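House rules for two grippers and one kitchen table

I've been doing hand-held gripper sessions at home for a while now, and I keep promising to write down the rules we work by. I say "rules" — it started as one sticky note that said CLOSE SLOWLY, and it grew from there.

So, the big one first. Before any recording, both people say out loud what they're about to pick up. It feels silly for the first 30 takes and then you stop noticing. Two grippers over one small table will bump into each other if you don't, and a bumped take goes in the bin in our house, even if the rest of it was lovely. I know some groups keep those. I'd rather lose the take!

Second rule: grab cutlery by the handle, with the pads flat on the metal, and hold still for a breath before you move off. Spoons are sneaky. The handle is thin and slippery and if the pads meet it at an angle it'll swivel on you halfway to the basket.
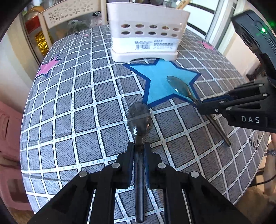

Miloslav Bartoš thinks the pause is a bad habit, and wrote to tell me that if every grasp has a dead stop in it, the robot will learn the dead stop too. He'd have people move at the speed they'd really clear a table and simply throw out the slips. I've gone back and forth on this all week. For now I've shortened it to a half breath, which probably annoys both of us equally.

Third rule, and this one I will fight for — nothing gets tidied for looks. Our Ludetell sheet (that's the name we gave the project, don't ask) used to say "clear the room." I crossed that out. A robot that's only ever met a bare room is going to have a rough time in mine. What we do check is the stuff that matters to people: no mail with an address on it, no screens left on, and everybody at home knows when we're recording.

Fourth: thin things get their own session. Wooden sticks, skewers, straws, all of it. Your hands want to squeeze harder on something skinny and you get sloppy with the spoons afterward, so I don't mix them. Lift straight up, keep the tip clear of the container's rim, and don't let go until the other person has said "okay."

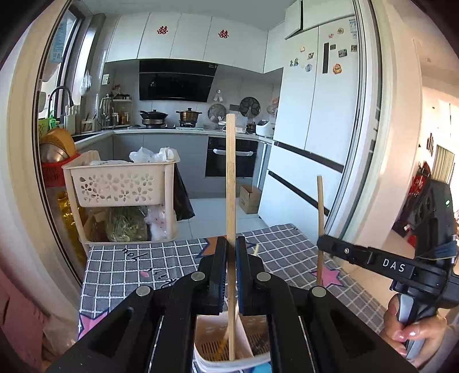 Stick session at the star tablecloth, kitchen behind.

Last one is labels. If a take had a slip, write "slip." Don't write "good, mostly." I went through 371 old takes in December and nearly 200 had notes I couldn't make sense of, and they were all in my own handwriting. Now it's one word from a short list, done before the next take starts.

I still don't have a decent rule for when to stop for the day. My wrist usually decides.

Last updated: Sat 12 July

Shares: 30
3 comments

Ehsan Hosseinzadeh
Saying it out loud is the one I'm stealing. We nod at each other and it does not work.

zundura_fan
Do you write down which hand people use? I'm left-handed and my takes look so different from everyone else's.

Miloslav Bartoš
Half a breath is still a pause. But fine.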